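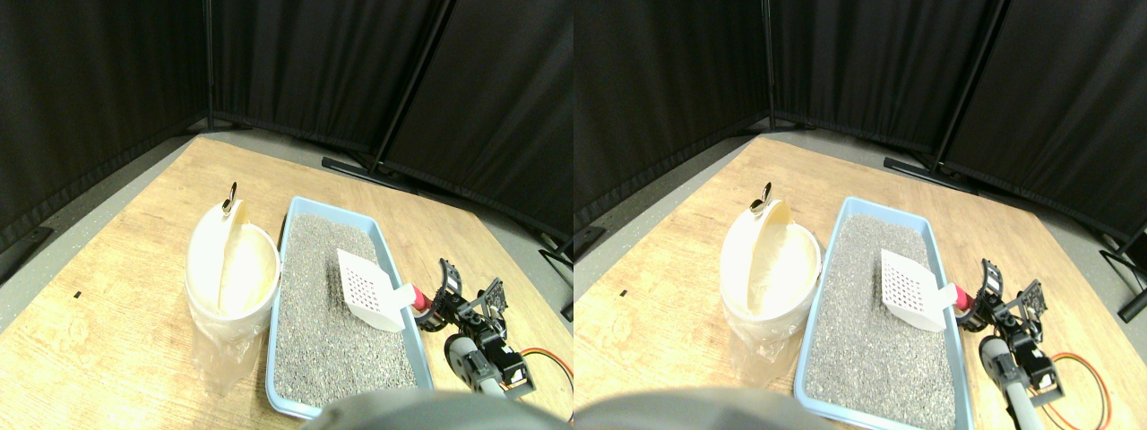 점검표는 짧을수록 잘 지켜진다는 의견이 지난번 판 아래에 달렸습니다. 항목이 너무 많으면 월요일 아침에는 다들 눈으로만 훑고 체크한다는 이야기였고, 가루가 날리는 작업이면 차라리 관절 청소 한 줄을 맨 위로 올리자는 제안도 붙어 있었습니다. 정말 반가운 의견이라 이번 판에 바로 반영했습니다! 겹치는 항목은 합치고, 분진 쪽은 위로 올리고, 대신 코멘트 칸을 넉넉하게 늘렸습니다.

탁상 로봇팔 작업 안전 점검표 (고양이 모래 삽질 작업용)
작업 셀: Susine
점검 시점: 전원 투입 전, 작업 중, 종료 후
표기: 양호 / 조치 / 해당 없음

1. 분진과 모래

1-1. 모래를 붓기 전에 로봇팔 전원을 끈다.
결과: 양호
코멘트: 붓는 순간에 가루가 제일 많이 뜹니다. 급하게 쏟지 말고 모래통을 트레이 바닥 가까이 대고 천천히 부어 주세요.

1-2. 서보 하우징 틈, 브래킷 구멍, 그리퍼 안쪽에 모래 알갱이가 없는지 본다.
결과: 조치
코멘트: 손목 쪽 브래킷에서 알갱이가 나와 부드러운 붓으로 털었습니다. 압축공기는 쓰지 않습니다. 가루가 하우징 안으로 더 밀려 들어갑니다.

1-3. 모래는 트레이 턱보다 낮게 채운다.
결과: 양호
코멘트: 한 번에 2,000g까지만 넣기로 했습니다. 이 양이면 삽날이 충분히 잠기고, 동작이 조금 커져도 밖으로 덜 튑니다. 여러 번 바꿔 보고 정한 값이라 개인적으로 아주 마음에 듭니다.

1-4. 작업대 위와 바닥에 흘린 모래를 쓸어 낸다.
결과: 양호
코멘트: 바닥 모래는 생각보다 미끄럽습니다. 스탠드 발 주변도 꼭 같이 봐 주세요.

2. 고정과 작업 범위

2-1. 로봇팔 받침을 손으로 흔들어 유격을 확인한다.
결과: 양호

2-2. 트레이, 통, 뚜껑이 팔의 이동 경로에 걸리지 않는지 저속으로 한 바퀴 돌려 본다.
결과: 조치
코멘트: 뚜껑을 통 안에 세워 두면 윗부분이 올라와 삽이 지나갈 때 닿을 수 있습니다. 경로의 중간 지점을 높여서 다시 돌렸고, 다음 판에는 뚜껑 위치를 절차서에 아예 적어 넣을 생각입니다.

2-3. 비닐 봉투의 늘어진 부분을 정리한다.
결과: 조치
코멘트: 통 바깥으로 늘어뜨린 봉투 자락은 삽이나 그리퍼에 걸리기 쉬운 대표 선수입니다. 자락을 접어 밑으로 넣고 시작합니다. 팔이 움직이는 중에 손을 넣어 고치는 것은 금지입니다.

2-4. 칸막이 커튼과 지지봉이 팔의 최대 도달 거리 밖에 있는지 확인한다.
결과: 양호
코멘트: 여유 거리 기준은 400mm로 통일했습니다. 커튼은 천이라 괜찮다는 의견도 있었지만, 감기면 봉째로 넘어옵니다.

3. 그리퍼와 공구

3-1. 삽 손잡이를 문 상태에서 손으로 가볍게 당겨 본다. 전원은 들어와 있되 동작 명령은 정지 상태여야 한다.
결과: 양호
코멘트: 손잡이 끝을 물면 삽날 쪽이 아래로 돌아가려는 힘이 꽤 커집니다. 그래서 빈 삽으로 한 번, 모래를 뜬 상태로 한 번, 두 번 확인하자는 규칙을 새로 넣었습니다. 해 보면 차이가 손끝에 바로 느껴져서 재미있습니다!

3-2. 삽 구멍이 막히지 않았는지, 날이나 손잡이에 금이 없는지 본다.
결과: 양호
코멘트: 금이 보이면 테이프로 감지 말고 바로 교체.

3-3. 누르는 힘 상한이 설정되어 있는지 확인한다.
결과: 양호
코멘트: 트레이 바닥을 긁는 동작에서 힘이 튀기 쉽습니다. 상한을 바꾼 사람은 설정표에 이전 값도 남겨 주세요.

4. 케이블과 전원

4-1. 서보 케이블이 팔꿈치 굽힘 구간에서 당겨지지 않는지 전 범위로 확인한다.
결과: 양호

4-2. 바깥으로 휘어 나온 케이블이 다른 장치에 걸리지 않는지 본다.
결과: 조치
코멘트: 고리 모양으로 도는 부분은 너무 짧게 묶어도 안 되고 너무 길어도 안 됩니다. 벨크로 끈 하나로 느슨하게 잡는 방법을 추천합니다. 케이블 타이를 꽉 조이면 피복이 먼저 상합니다.

4-3. 비상정지 버튼을 눌러 팔이 멈추는지 시험한다.
결과: 양호
코멘트: 멈춘 뒤 팔이 자기 무게로 처질 수 있으니 아래에 손을 두지 않습니다.

5. 작업 중

5-1. 동작 중에는 작업대 가장자리 안쪽으로 몸을 기울이지 않는다.
5-2. 모래를 보충하거나 덩어리를 꺼낼 때는 반드시 정지 후 진행한다.
5-3. 이상한 소리, 타는 냄새, 서보 떨림이 있으면 바로 비상정지.
결과: 세 항목 모두 양호
코멘트: 모래 갈리는 소리와 기어 소리가 처음에는 구분이 잘 안 됩니다. Drultell 쪽 절차서에서 빈 트레이 동작음을 먼저 들어 보라고 하는데, 아주 좋은 습관이라 우리도 따라 합니다.

6. 종료 후

6-1. 삽을 내려놓고 그리퍼를 연 다음 전원을 끈다.
6-2. 사용한 모래는 봉투에 담아 묶고 통 뚜껑을 닫는다.
6-3. 누적 동작 횟수를 일지에 적는다.
결과: 양호
코멘트: 이번 누적은 499회, 그중 지난 청소 이후가 282회입니다. 관절 청소 주기는 400회로 두고 있으니 다음 청소까지 아직 여유가 있습니다. 다만 1-2처럼 알갱이가 눈에 띄면 횟수와 상관없이 먼저 청소합니다.

미결 사항
뚜껑 거치 위치 확정. 봉투 자락 고정용 클립 시험. 두 가지 모두 다음 점검 때 다시 적겠습니다. 더 좋은 방법을 쓰고 계신 분은 댓글로 꼭 알려 주세요!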